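Mar 30, 2023

Back on the long benches today after two days of paperwork. My eyes are sore and I have a stiff neck from looking down, so this may come out cross.

The Sisaletti arms have been part of our lives since September and I still can't tell anyone at home what they've done for us. When Sirnametti announced them we were told they would take the dull jobs away. What went first was the packing corner, and the packing corner was the part I liked. You could talk there. You stood opposite someone, you got through the boxes, and by the end of a shift you knew how their mother was and what they thought of the new bus times.

Now I set things out. Towel down, tub to the side, press the pedal, wait. If the arm gets hold of the thing and puts it where it should go, I mark it good. If it doesn't, I mark it bad and set it all out again. My sheet said 129 for the day, which was the target, and I couldn't tell you one thing about any of them.

What bothers me is how tidy my hands have got. I lay a towel down and catch myself thinking of where the fingers will want to come in from. At home I did it with the washing, a little heap in the middle of the bed with the corners out. I stood there feeling foolish and then folded it properly, out of spite.
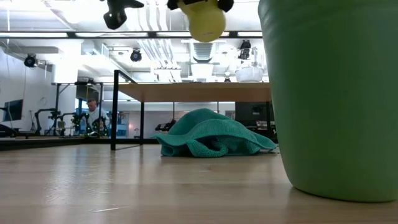
Teal towel, green tub and something yellow in the grip.

At the mid-morning meeting we had the Stikum slides again. The line goes up, it always goes up. The site managed 523 good ones in the best week so far, and they put the number on the screen very large. I asked how many had been set up again by hand before they counted as good. The answer was that this is tracked separately. I asked where, and was told it would be followed up. I've written that down here so there is at least one record of it.

I want to be fair. My wrists don't ache the way they did. The woman who used to do the heavy lifting by the back doors says she sleeps through now, and I wouldn't take that off her for the sake of a chat over the boxes. The arms are quiet too, quieter than the old belt, which used to send me home with my ears humming. And no one has lost their job yet. They keep saying that, with the "yet" left off.

But 11 people have moved on from our side since the autumn and their places haven't been filled. The word for this is "natural". I'd like to know what's natural about it. When someone leaves, you spread their work about a bit, then a new stand goes up, and by the next month it's as if they had never had a peg in the cloakroom.

There's a form going round from Majimbun about retraining. It has 14 pages and most of them ask how I feel about change. I put "fine" for the first few and then began to write proper answers, and ran out of box. The course itself is 231 hours, partly in our own time. At the end you're a cell supporter. I asked whether a cell supporter is paid more than I am and the girl handing out the forms said she'd been wondering that herself.

We ate lunch at different times again. Breaks are staggered so that the benches are never left, and so I had my soup across from an empty chair and read the back of the salt. I used to complain about the noise in that canteen!

One of the younger lads told me in the afternoon that he thinks of the arm as a sort of trainee. I said trainees bring biscuits when they get something wrong. He laughed, but he does talk to it, I've heard him. "Go on, then," he says, under his breath. I suppose I've done it too – only when it dithers.

I'll hand the form in tomorrow, with the fee question underlined. Must also ask for a taller stool, as the one I've got is no use for that bench. Rain on the way home, and I'd left my good coat in the locker.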